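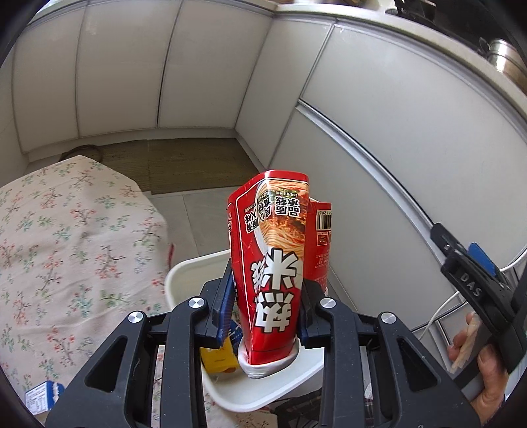 Red instant rice-noodle cup, with a white plastic tray underneath.

Stordale 14-Cup Electric Kettle Review: Seven Months of Tea, Noodles and Descaling

Posted 2026-07-29

I bought the Stordale in December after my old stovetop kettle finally lost its handle, and I've used it pretty much every day since. I drink a lot of tea. I also eat more instant noodles than a grown adult should probably admit to on the internet, so a kettle in my kitchen works hard. It gets filled first thing, again mid-morning, and then usually once more around ten at night when I decide that dinner was too long ago.

First thing to know: the name says 14 cups, and those are tiny coffee-maker cups. With the mugs I own you get seven decent mugs out of a full kettle. I knew that going in, but my sister didn't when she bought the same one, and she was pretty annoyed. Check the fill line in the photos before you order if you have a big household.

It's fast, though! I live in an older apartment where the outlets are a bit fussy, and a full kettle still boils before I've finished putting the dishes away. If I'm only filling it for one noodle cup it's done in the time it takes me to peel the lid back and fight with the sauce packet. (Why are those packets so hard to open? I keep scissors in the drawer under the kettle now.) My older kettle, a Nendine, took long enough that I'd wander off and forget about it.

The pour is where I really fell for this thing. The spout is wide but has a little lip on it, and the water comes out in a steady stream instead of glugging. That matters a lot with noodle cups, where you're aiming for a line on the inside and a splash means boiling water on your fingers. It works nicely for oatmeal too, and for hot water bottles, which have a neck that seems designed to hurt you. I would not use it for pour-over coffee. It's too quick, and I ended up with a flooded filter and grounds all over the counter. Get a gooseneck for that.

There are 3 temperature buttons on the base: green tea, coffee and boil. I'd have liked one more in the middle for oolong, but you can stop it early by lifting it off, and that's what I do. The keep-warm setting runs for half an hour and then shuts itself off with one short beep. The Pletmont I tried at my parents' place beeps five times, loudly, at six in the morning, so I'm grateful.

Now the annoying stuff. The lid opens with a button on top of the handle and it flips up hard enough to flick hot drops at you if you've just boiled it. I've learned to put my other hand over it with a dish towel. The water window is on the left side only, so if you're right-handed like me you have to turn the whole kettle around to see how full it is. And the cord is short - mine only just reaches from the outlet to the spot I wanted next to the toaster.

Descaling is easy enough. Our water is hard, and by week five there was a chalky ring around the bottom. Half white vinegar, half water, boil it, leave it for an hour, rinse it more times than you think you need to. The mouth is wide enough to get my hand and a sponge inside, a thing I could never do with the Nendine.

I registered mine on the Stordale site for the 2-year warranty and haven't needed it. The model number on the bottom is 2476, in case you're comparing. There's an older one, the 2000, that looks almost the same in the listings but only boils, with no temperature buttons and no keep-warm. It's cheaper, and if all you make is noodles and black tea I think you'd be perfectly happy with it.

Would I buy it again? Yep. I'd grumble about the lid, and I'd measure the cord first, but I would. Four stars out of five from me.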